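NUSTEDVILLE, 25th February -- Zisia opened its workshop to the public for an afternoon, and 95 people signed in at the door. Staff showed how they handle cloth with hand-held grippers, work the company uses to train robots.
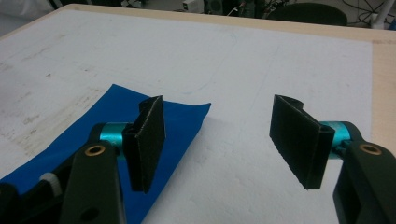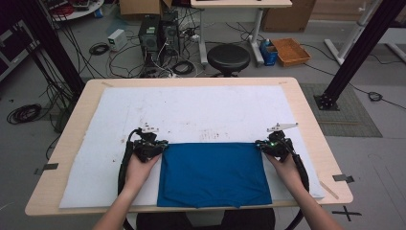
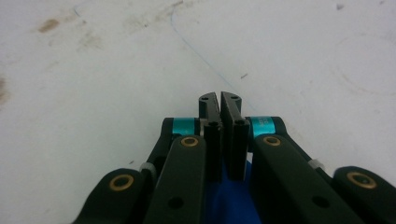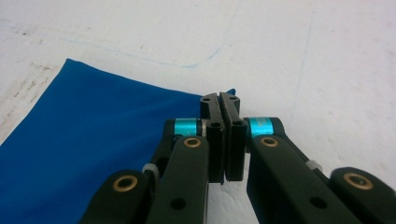
*Hand-held grippers and blue cloth at the Zisia open day.*

Rhun Sayce, who runs the workshop, told visitors the team has recorded 464 folds for the Dafis project. Visitors from Julstead asked about towels, and Sayce said those are planned for June.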